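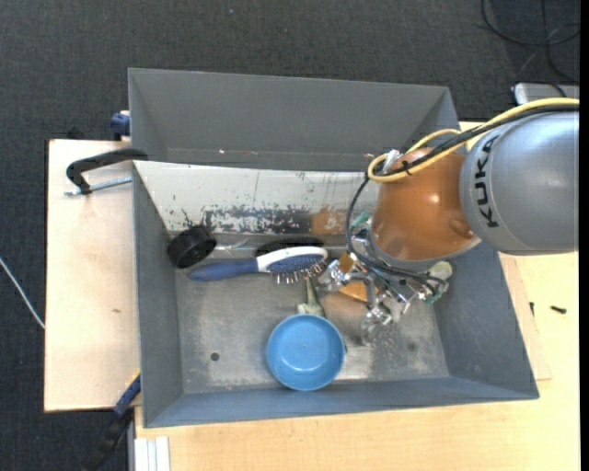
Ordenar la caja gris

30 de abril de 2026

Llevo en esta ciudad bastante tiempo y todavía escribo el español con un diccionario al lado, así que pido paciencia. Mi amiga Nayeli Espinoza me corrige algunas entradas, pero esta no la ha leído, porque quería publicarla hoy mismo.

En mi casa hay una caja grande donde cae todo lo que no tiene sitio. Mi madre tenía un cajón, mi abuela tenía un baúl, yo tengo la caja. Entra un cepillo del pelo, entra un cuenco, entran las pilas que no sé si están gastadas. Cuando vienen visitas, entran también las cartas del banco. El problema de una caja así es que es muy cómoda para meter cosas y muy incómoda para sacarlas. Hay que inclinarse, meter el brazo hasta el codo y buscar casi sin ver.

El mes pasado decidí vaciarla. La puse sobre la mesa de madera clara, que tiene buena altura para mi espalda, y empecé por arriba. Primer error: quise decidir el destino de cada objeto en el momento de sacarlo. Con el cepillo estuve un rato muy largo. Lo compré en Filton, en un viaje del que no tengo casi fotos, y ya no me sirve porque ahora llevo el pelo corto. ¿Se regala un cepillo usado? Creo que no. Volvió a la caja y yo me fui a hacer té.

Al día siguiente lo hice de otra manera, que me enseñó por teléfono mi prima Gülizar Yurt. Ella dice que primero se saca, después se agrupa y solamente al final se piensa. Saqué todo sobre una toalla vieja e hice grupos: lo del baño, lo de la cocina, los papeles, lo que no conozco. El grupo de lo que no conozco era el más grande, me da un poco de vergüenza decirlo. Había una llave, un tapón de goma, una pieza de plástico con forma de media luna y las instrucciones de una batidora Nakora que nunca he tenido.

El cuenco fue fácil. Es de los que uso para las aceitunas, y yo pensaba que lo había perdido en la mudanza de junio. Lo lavé y lo puse en el armario. El cepillo lo limpié también: se quitan los pelos con un peine fino, se deja un rato en agua templada con unas gotas de champú y se seca con las púas hacia abajo. Quedó bien y ahora está en la bolsa de viaje, donde por lo menos tiene un trabajo.

De los papeles tiré casi todo. Encontré un recibo de 729 de la tienda Rallis, sin el nombre del producto y con la tinta medio borrada. Estuve mucho tiempo intentando recordar qué compré. Lo guardé — ya sé que no debía.

Lo que me queda por resolver es el fondo. En una caja profunda lo pequeño siempre baja, y lo que se busca suele ser lo pequeño. He puesto dentro dos cajas de zapatos sin tapa, una para lo del baño y otra para lo de la cocina, y entre ellas dejo un espacio libre para lo que llega sin avisar. Cuando el espacio se llena, toca ordenar. De momento funciona, aunque las cajas de zapatos se mueven cuando levanto la grande y tengo que buscar una forma de sujetarlas. Gülizar propone cinta de doble cara. Yo prefiero no pegar nada, después quitarlo es un trabajo horrible.

También pensé en comprar separadores. En la tienda Ima, cerca de mi casa, los tienen de 40 centímetros, pero para mi caja son demasiado cortos y se caen hacia un lado. Si alguien conoce unos que se puedan alargar, puede escribirme en los comentarios.

La pieza con forma de media luna sigue encima de la nevera. He preguntado a todos los que han pasado por la cocina y cada uno dice una cosa diferente. Nayeli dice que es de una persiana. Mañana voy a mirar las persianas.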